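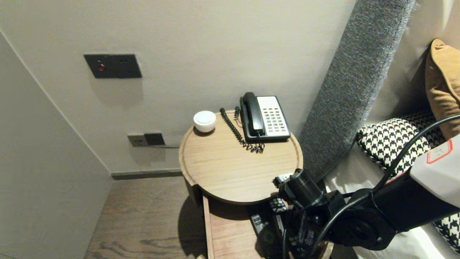
October, Sunday, late shift. Greltau guest rooms.

Ran the nightstand routine again with Priit Navickas. Log stands at 1,181 drawer cycles out of the 3,000 we agreed with Kavanagh. Remotes and small items only. Phone and cord stay off the task list until the Omel planner handles loose cable better.

Talked to Bongani Khumalo from housekeeping at 4. Her main point: the attendants don't mind losing the drawer check, they mind the waiting. On the old sheet one person did a room alone and set the order. Now they do the bed and bathroom to fit the arm's slot, and if it stalls they stand in the corridor or go back later. Two of them asked who signs for a missing remote. Fair question, no answer in the Droltum procedure. I wrote it up as open.

She also wants the stop limit cut to 60 seconds, after which the attendant takes over and closes the drawer by hand. Priit is fine with that. I'd like the handover logged with one button press, no typing.

To do:
- round tabletops: redo the clearance on the rim
- ask Kavanagh about the sign-off
- new room sheet to Bongani before the next shift, with the attendants' order first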